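Flanddale kitchen automation: progress report, July
Prepared by Nabila Ouali for the Fliltthorpe fund

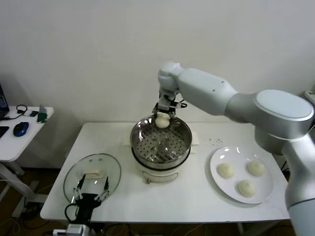
Bun handling at the steamer, Flanddale bench.

We're in good spirits this month. The bench trials have told us a great deal about what we should buy, and what we can happily leave off the list. Steamed buns were Radwa Benjelloun's suggestion for a test food, and a very good one: they are soft, they mark easily and they show up a clumsy grip straight away.

Equipment

The arm stays. We had set money aside for a larger model with a longer reach, but a tabletop steamer and a plate sit comfortably within what we have (this pleased everyone, me most of all!). I'd like to move that money to grippers. Metal fingers are fine for lids and trays, but for food we want softer tips, and Voicu has quoted for a set of 10 pairs at £70 a pair. Delivery is included. Pullumham quoted less per pair but wouldn't supply fewer than 200, far more than we could wear out.

We also need:

A second steamer of the same type, so that one can be cleaned while the other is in use.
Cable trunking for the floor. This should come before anything else on the list.
A fixed holder for the glass lid, which Radwa is drawing up now.

Budget

The tips come to £700. Trunking and the lid holder can come out of the small works line, and we are still collecting prices for the steamer. None of this changes the total you agreed with us in the spring.

Planning for the next stage

Radwa has begun a maintenance plan covering the first 2 years, with spare cables and finger joints costed separately. Her early draft is very promising and I'll send it on once the service prices are in.

Decision needed from Fliltthorpe: approval to move the larger-arm money to the gripper line, please, before we place the Voicu order.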